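Chapter 4
Buying Food: Shops, Prices and Choice

By the end of this chapter you should be able to:
explain the difference between a need and a want when buying food
compare prices using the unit price
describe how the layout of a shop affects what people buy
keep a simple record of household spending on food

Key words: unit price, staple, impulse buy, own-brand, loss leader, seasonal

Most households buy food more often than they buy anything else. Rent or a mortgage is paid once a month, and clothes are bought now and then, but food has to be bought again every few days. A small saving on each trip adds up over a year, and so does a small waste.

Chapter 3 dealt with income and with bills that stay the same from month to month. Food is different. It is a variable cost, which means the household can change it by making different choices. A family that needs to save money in October cannot usually pay less rent, but it can plan cheaper meals.

4.1 What goes in the basket

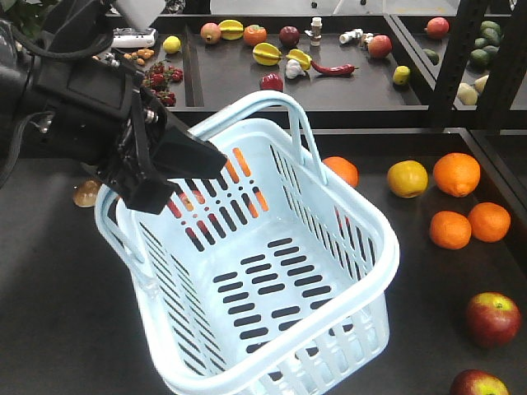
Staples are the foods a household eats most days and would find hard to do without. In Britain these usually include bread, potatoes, rice, pasta, milk and eggs. Other foods are bought because they are in season, on offer or simply liked. Fruit sits between the two groups. Oranges, lemons and apples like these are sold all year, but the price and the country they come from change with the season. British apples are plentiful in autumn, while most oranges eaten here are grown in warmer countries and have to be shipped. Transport, storage and packing are all part of the price the shopper pays.

Fruit may be sold loose by weight, loose by the piece, or in a bag at a fixed price. This makes it hard to compare by eye. Suppose the Prandard supermarket in the town of Wilier sells a bag of apples for 200p, and the market stall in Mahasneh Street sells loose apples by the kilogram. The shopper cannot tell which is cheaper until both prices are given for the same weight. A price given in this way is called the unit price. Shops often print it on the shelf label in smaller type, under the selling price.

A large pack often has a lower unit price than a small one, but not always. It is also no bargain if part of it is thrown away. A person living alone may do better with four loose apples than with a bag of 10.

4.2 How shops are laid out

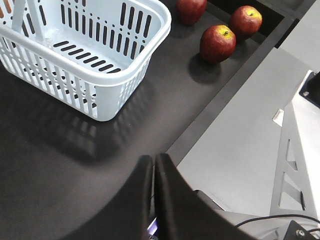
The size of the container a shopper carries makes a difference too. Someone with a hand basket tends to stop when it becomes heavy. Someone pushing a trolley has no such limit, and a few items in the bottom of a deep trolley look like very little shopping.

Shops plan their floors with care. Fresh fruit and vegetables are often placed near the entrance, and milk and bread towards the back – the shopper has to pass many other shelves to reach them. Sweets and magazines are kept near the tills, where people stand and wait. Something bought without having been planned is called an impulse buy. A loss leader works in another way. It is a product sold at or below cost to bring people into the shop, in the hope that they will buy other things at the full price.

Activity 4A
Keep the till receipts from one week of food shopping at home, or use the Tavitell family receipt on page 13. Mark each item as a staple, a planned extra or an impulse buy. Add up the cost of each group and work out what share of the total was spent on impulse buys. Keep your figures, as you will need them again in section 4.5.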